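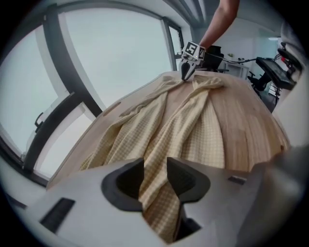 Folding long sleeves, short thread. 1/6

Most folded tops go wrong at the sleeves. The body is a rectangle and behaves like one. The sleeves are two narrow tubes with a seam that wants to twist. 2/6

Lay the piece flat with the sleeves straight out. Smooth from the center toward the cuffs. Woven checks help, as the lines show when the cloth is off grain. Knits give you nothing to sight along. 3/6

For knits I fold lengthwise first, into a long band, then take both ends and pull just until the band lies straight. More than that and the cuff stretches. 4/6 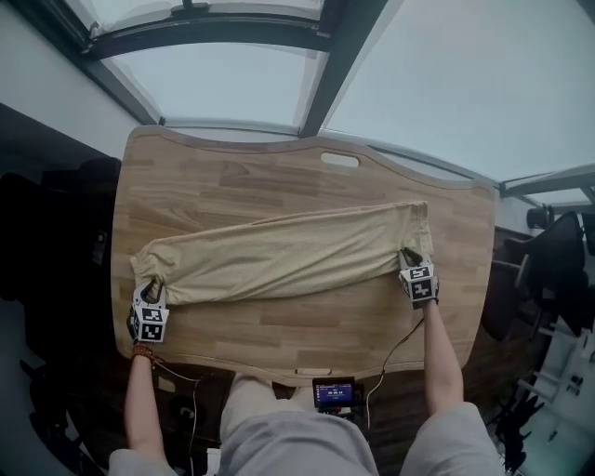 Beige knit as a long band, held at both ends. Left end still rumpled.

Then thirds from the cuff end. Finished width for my shelf is 30 cm. Alun Lewis folds to 20 and stands them on edge, which works in a drawer and falls over on a shelf. 5/6

Table matters too. Smooth wood lets the fabric slide. On a bedspread it drags and you redo the first fold. Heavy sweaters in September. 6/6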